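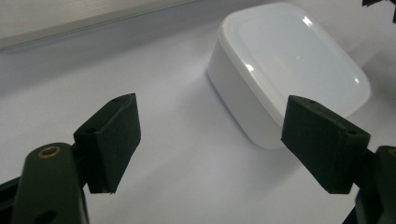
Lallmont asks households to stop buying food boxes they don't need

Kitchen shop says most "storage systems" solve a problem made by the last storage system

Zistetdale, September – Kitchenware shop Lallmont has today launched Song, a range of food storage made up of 2 containers. There will be no starter set, no stacking tower and no matching label maker.

The launch follows a survey of 1000 households by the home research firm Wondholm, paid for by Lallmont. It found that 56 per cent of those asked owned at least one food container with no lid to fit it. A further question, on whether buying a new set had made the cupboard tidier, got a yes from 40 per cent. Lallmont admits that a shop asking people about food boxes is hardly a neutral party, and the full list of questions can be had from the press office.

A plain white plastic container with rounded corners and a lid will hold leftover rice, half an onion or a few biscuits. It will not change how anyone lives. The company has grown tired of adverts, its own among them, which suggest that a row of tubs can turn a muddled kitchen into a calm one.

"We have sold sets for years on the promise of order," said a spokesperson for Lallmont. "Then people come back and buy another set to put right the first. We would like to see proof that any of it works before we print the word 'system' on a box again."

To go with the launch, Lallmont suggests a short clear-out that costs nothing:

Take every container out of the cupboard and put it on the table.

Put each lid on its own box. Lids with no box, and boxes with no lid, go in a separate pile.

Keep what was used in the past month. Be hard on the tub that is being saved for Christmas.

Store the rest with the lids on, even if it takes more room. Stacking them apart looks neat in a catalogue – and is how most lids get lost.

Anyone who finds they have enough at the end of this is asked not to buy Song.

Song goes on sale in the Zistetdale shop this month. Lids will also be sold on their own, a service Lallmont dropped in the past and now accepts it should have kept.

Ends

Press enquiries: Lallmont press office, Zistetdale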